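The Long Second Life of Cork

Most people meet cork for a few seconds at a time. It comes out of a bottle, sits on the counter through dinner, and goes in the trash with the napkins. In Nelmont, a river town with two bridges and a shrinking downtown, a good part of the local economy depends on catching it before that happens.

Cork is bark. It comes from the cork oak, which grows mainly around the western Mediterranean, and it is one of the few tree products that can be taken without cutting the tree down. Workers strip the outer layer by hand with axes in warm weather, and then the tree is left alone to grow it back. In Portugal, the largest producer, the law says that takes at least 9 years. The first stripping from a young tree is too rough and uneven for bottle stoppers, and so is the second. A grower who plants a cork oak is mostly planting it for somebody else.

After the harvest the planks are stacked outdoors for months, then boiled to flatten them and clean them. Stoppers are punched from the best planks. Everything left over is ground up, and there is a lot of it. The ground cork gets pressed with a binder into floor tile, gaskets, shoe soles and bulletin boards.

Arwood, the oldest of the three cork businesses in Nelmont, started with the bulletin boards. The company bought granules by the bale and pressed sheets in a former creamery on the east bank. When schools began switching to whiteboards, orders fell, and the firm moved into flooring underlayment. Underlayment is a thin sheet that goes under wood or tile to quiet footsteps. It is not a product that anyone shows off to guests, but apartment builders buy it steadily, and it has kept the presses running.

Leblanc, across the street, makes stoppers for jars and lab glass. The work is slower. Natural cork varies from piece to piece, and a stopper with a deep channel running down its side will leak no matter how well it is cut. The shop sorts everything by eye at a long bench under the north windows, then sorts it again. Rejects go into a bin by the door, and once a week the bin goes over to Arwood.

The newest of the three is Merkia, which takes in used stoppers. It keeps drop boxes in 200 restaurants, bars and grocery stores, and drivers empty them on a fixed route. Last December was its busiest month so far, at 1476 pounds. Plastic stoppers have to be pulled out, along with foil, wire and the occasional broken corkscrew. Stoppers with glued plastic tops are set aside too. What remains is ground and sold for planters, fishing rod grips and mulch.

Used cork cannot go back into bottles. It has taken on wine, dust and whatever was in the kitchen drawer, and no winery wants to risk a bad smell in a new vintage. This limits what it sells for. Merkia's margins are thin, and fuel for the trucks is the biggest cost after wages. 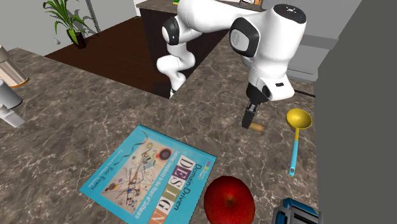

A simulated view of a robotic arm above a countertop, with a small corklike piece near its gripper.

People who have a few stoppers at home and no drop box nearby have some choices. A stopper sliced into thin disks makes decent pads for chair legs, though the glue should be left to dry overnight. Chopped cork can be mixed into potting soil to loosen it, but it is slow to break down and adds almost nothing in the way of nutrients. Whole stoppers hold pins and fishhooks well. A sharp serrated knife works better than a smooth one for cutting them, and a few minutes over steam will soften an old stopper that has begun to crumble.

Storage matters more than most people expect. Stoppers sealed in a plastic bag while they are damp will grow mold. A paper sack or an open jar is fine, and they keep for years that way. Merkia accepts mailed boxes as well, provided the plastic ones have been taken out first.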